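4.3 Laying out the play food and the storage box

This section covers the Stivine play food set used with the Oltau tray and the tabletop storage box. Complete section 4.2 (leveling the table) first.

1. Wipe the tabletop with a damp cloth and let it dry. Do not use abrasive pads on the white surface.

2. Place the tray at the right side of the table with one handle toward the near left. Press down on each corner. If the tray rocks, turn it over and check the underside for packing tape.

3. Lay out the banana, the carrot and the dark red fruit. Leave clear table between the banana and the carrot. 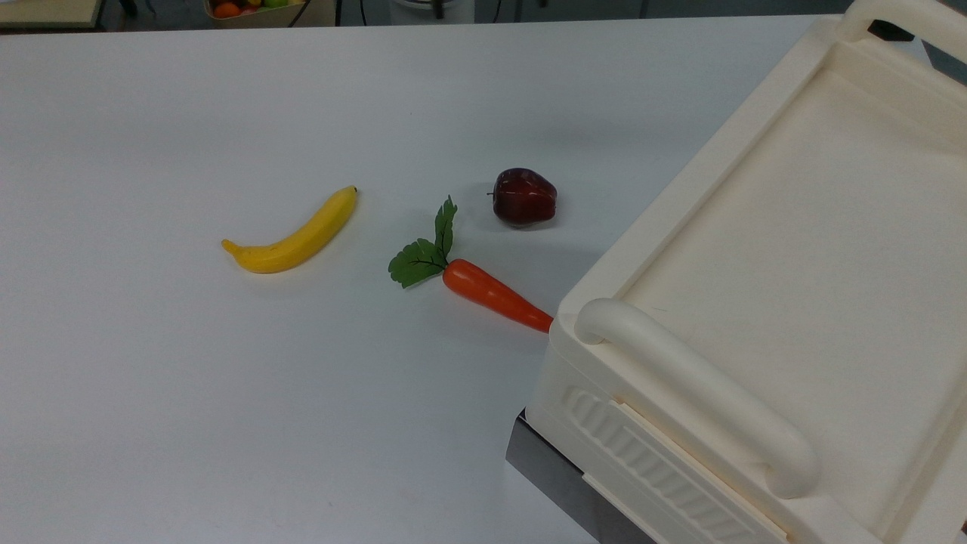
Figure 6. Play food laid out beside the tray.

Note: The leaves of the carrot are flat and may be bent in shipping. Straighten them by hand – do not heat them.

4. Place the storage box on the left portion of the table, drawer side facing the user. Keep the box at least 250 mm from the table edge.

5. Check the drawer. Pull the white bar handle straight out, then push it back until the drawer front is closed. If the drawer binds, see section 8.

6. Open the door on the right side of the box and swing it outward. The door needs free space to the right of the box, so move any item that stands in its path.

7. Bring the three food pieces to the front of the box. The order is not important.

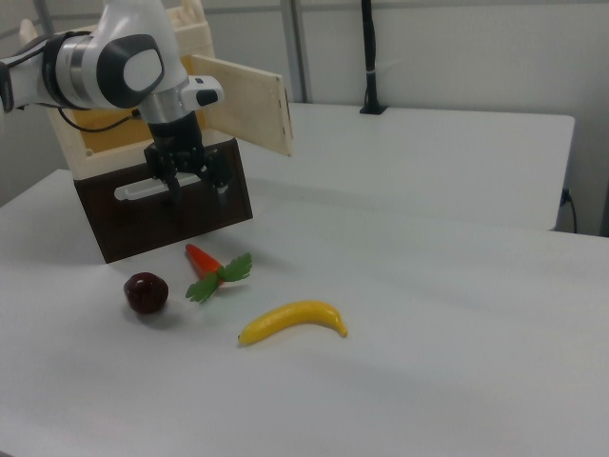

Figure 7. Storage box with side door open, drawer closed, food pieces in front.

CAUTION: Keep fingers away from the hinge side when closing the door.

CAUTION: The food pieces are not edible. Replace any piece that is cracked or has a loose leaf.

Note: Items in the upper compartment should be no taller than 13 cm. Taller items can catch on the opening when they are taken out.

8. Close the door before moving the box. Lift from the base with both hands – never by the drawer handle.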